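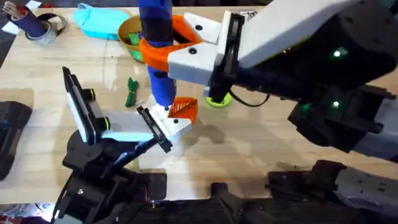
The Heris comparison is a bench trial of grippers for two-arm handling, started in March at the Tostumov workshop and run by Kastriot Ivanov and Haris Yordanov. Two arms, one table, one long object held between them. Still ongoing as of Sunday, November 16, 2025.

Background. Earlier tests at Tostumov used one arm only. Long tubes tipped or swung when lifted from one end, so a second arm was added. Ivanov wrote the first controller; Yordanov took over the fingers and pads.

Grippers. Two types compared. The Vasitz type, white fingers with black pads, is the cheaper one and pads are swapped by hand. The Bošković type has a wider jaw and its own force sensing, but is heavier and slower to close. Both fit the same wrist mount, after some filing.

Method. One arm takes the upper part of the tube, the other the lower end. Tube is held upright, then turned, then put down. A hold counts as good if niether arm has to grip again. Table is left cluttered on purpose, cups, tape, cloth and so on, as the cameras are being tested too.

Results. 1354 holds logged so far, across 11 objects and 6 pad materials. Best pairing: Vasitz fingers with soft rubber pads, 94 per cent good holds on the tubes. Bošković did better on flat boxes. Most failures came from the arms pulling agianst each other and not from slipping, a controller fault, partly fixed.

See also: Two-arm handling; Finger pads; Wrist mounts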